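Display stock: fruit baskets

The Skitberg display baskets are back in use at Nandport. Each is woven wicker with a tall arched handle, wrapped in white tape and marked with red.

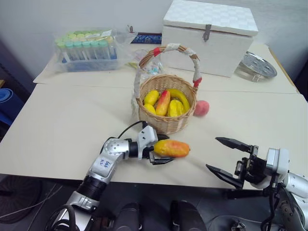 Packing

Fruit goes in close together, below the arch, with yellow pieces toward the rim and the red-and-yellow ones in the middle. 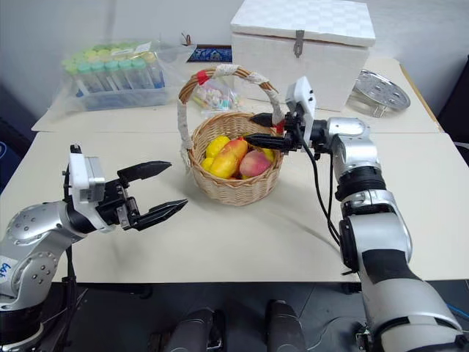

Load limit is up to 2000 g per basket. Lift by the handle and replace the tape if it starts to peel. Spare rolls are on shelf 37. Report damaged weave to Diễm Đào before the May stock check.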